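Sundthorpe Cafes Say So Long to Plastic Forks

SUNDTHORPE, November - I get to share some happy news this month, and I've been bouncing in my chair waiting to do it! As of this week, 20 cafes and takeout counters along the Sundthorpe waterfront hand out forks, spoons and straws only when a customer asks for them (and the ones they do hand out are bamboo or paper).

I'm Zulmira Carrilho, and I run the Pilow shoreline project. Our last beach cleanup filled bag after bag, and when we sorted it all on my driveway we had 1,226 pieces of plastic cutlery. My neighbors were very patient about the smell.

Sanna, the noodle place on the corner of the pier, went first. Skonditz Bakery followed the next morning, and then my phone wouldn't stop ringing. Two of the owners had already been doing this quietly for 2 years - I had no idea, and I eat at both!

Look for the blue wave sticker by the register, bring your own fork if you've got one, and please say thank you when you order. Want a sticker for your own counter? Stop by the Pilow office any afternoon and I'll hand you one.

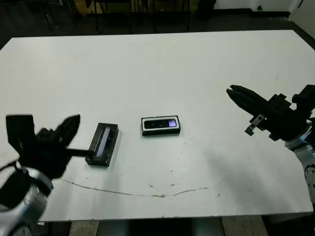
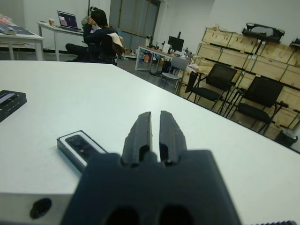

Two views at the white tabletop.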